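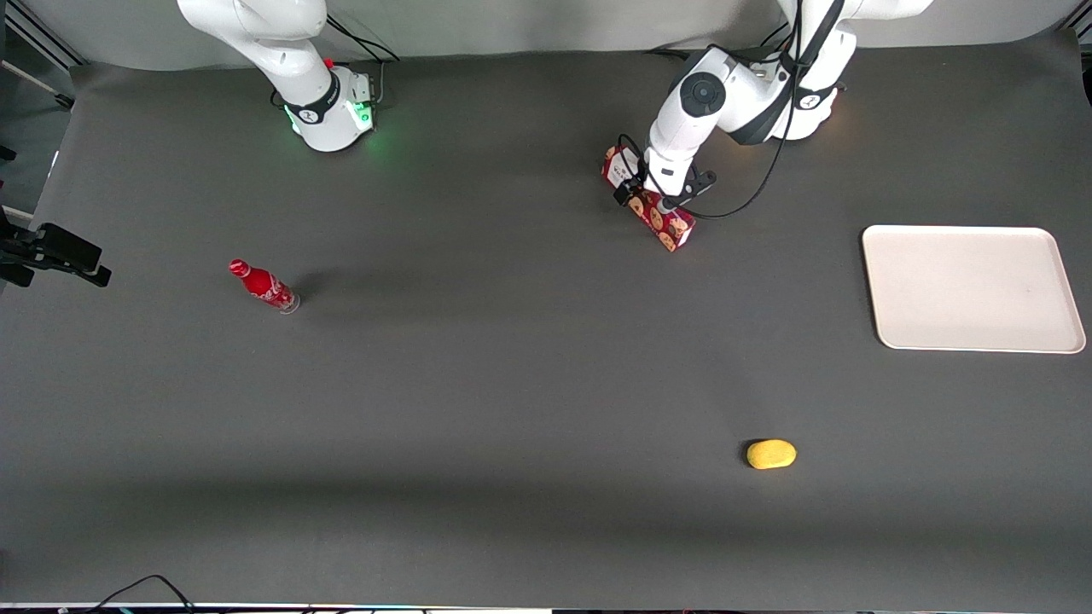
Biscuit tins (cookie tins, if you grew up where I did)

A biscuit tin is a lidded metal box made to keep baked goods crisp and in one piece on the way from the factory to your kitchen. I've been writing the entries on household containers for this site for a while now, and this is the one I kept putting off, mostly because I own too many of them and knew I'd go on too long!

Origins

Tins took off in Britain in the 1800s. Before that, crackers and biscuits traveled in barrels and wooden crates, and they arrived soft, or broken, or both. Tinplate (thin iron or steel with a coating of tin) kept the damp out, and it was light enough to ship a long way. The early ones were plain, with a paper label glued on, and the labels peeled, so not many have survived with the paper intact.

Then came printing. Putting ink straight onto metal is tricky, as the plate is hard and doesn't soak anything up. Offset printing got around that by laying the picture on a softer surface first and pressing it onto the tin from there. Once printers had the knack of it, tins came out shaped like books, clocks, baskets and delivery vans, and people kept them long after the last crumb was gone. I think the book-shaped ones are the loveliest, though Kenza Ramadan, who shares the container pages with me, will argue for the vans all day.

How they're made

The simple version goes like this. Flat sheets are printed and varnished, then cut into blanks. The body is bent around a form and the two ends are locked together in a folded seam. The bottom gets curled on, and the lid is stamped separately. Run your thumb down the back corner of a square tin and you'll feel the seam. On my Gerkel shortbread tin it's a bit rough, and the pattern misses itself by a hair where the two ends meet, which I'm very fond of.

Lids come in two main kinds. A slip lid just slides down over the body. A hinged lid is held by a wire or a couple of folded tabs, and those tabs are the first thing to go. If you're buying a hinged tin secondhand, open and close it a few times before you pay (I've paid 50 dollars for one that came apart in the parking lot).

Collecting

Most collectors pick a theme: one bakery, one shape, royal events, Christmas. Amr Ashour keeps only round tins and has 76 of them, all on open shelves, and I'm envious of the shelves. The spring swap at Sterkumgate, held on a Monday in April, is where I got my start, and it's still the friendliest place I know to ask a silly question.

Condition matters more than age. Dents lower the price a little, rust lowers it a lot, and a lid from some other tin lowers it most of all. Light is hard on the reds, and they can go a sad sort of pink on a sunny windowsill.

Care

Wipe with a barely damp cloth and dry right away. Don't put old tins in the dishwasher, please! Skip scouring pads too, even on rust, or you'll take the picture off along with it. I store mine with the lids resting loosely on top and a sheet of plain paper between stacked ones.

I wouldn't keep food in anything very old. Wrap it first if you must, or do as I do and use the tin for buttons.

See also: Tea caddies; Tinplate; Lunch boxes; Cracker barrels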